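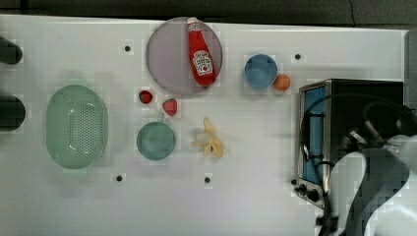
Does automating the sorting bench take work away from the people who stood at it? Less than the sales figures suggest, and what is left over is often duller than the work that went.

4.2 What changed for the staff

Brarnine handles returned and sample kitchen goods for several shops, and until last July each item was picked up, looked over and put in place by hand. The company's own account of the change, written by its operations lead Radomir Hodžić, says the arm freed staff "for better tasks". We asked for a list of these tasks and did not receive one. The account also gives a figure of 3070 items handled in the first month, with no matching figure for any month before it, so we cannot say whether this is an improvement.

Figure 4. Robot arm over the toaster oven, with a colander, a plate, a ketchup bottle and other items on the white table.

Our interviews tell a less tidy story. Rasha Zein had worked the bench longest of those we spoke to. Her job title did not change, but she now spends most of a shift waiting for the arm to stop and then setting it going again. She described this as "being on call to a cupboard". Fouad Benmoussa, who moved over from packing, liked the new arrangement better, mainly for his back. Both said they talked less to the others than they used to, as one person is now meant to watch each bench.

Mixed items are where the claims look weakest. A table that holds a ketchup bottle lying on a plate, a small bowl and a toaster oven asks for different kinds of grip, and staff told us that they had learned to lay things out in ways the arm could manage. This laying out is work. It appears nowhere in the time sheets, which still record only "supervision" - a word that Zein said she had never used herself.

Marchetti's earlier study of the Joltel warehouse reported much the same gap between the tasks people were given and the tasks they were paid for. Dimitriou, writing on Jornasent, disagrees, and argues that such hidden work fades once staff and machine have settled in. We found no sign of fading after more than 700 hours of running time, though ours is a single site and the hours came from the machine's log, which we could not check. Whether pay should follow the new duties was still being discussed when our visits ended.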